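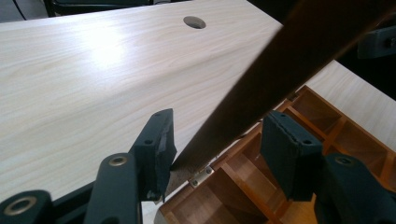

Why would anybody drive so far to watch a machine handle a small wooden box, my neighbor on the bus wanted to know. I had no good answer, but I am glad I went to the open day at Faltum.

They showed us 14 stations. I stayed longest at the one they call Zumum, where the gripper works with the box and its parts. By four in the afternoon my feet were hurting. 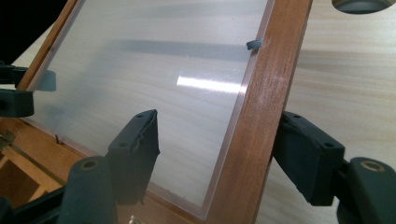

Gripper and clear panel in its wooden frame, Zumum station.

The guide said they have recorded 1,745 tries with such boxes since February. I asked if glass is harder than wood for the fingers. She said the shine is the difficult part – I wrote this down on my ticket. After that we got coffee, too weak, and a talk on Brisex which I followed only by half. Tomorrow I must look up the word "compliance" again.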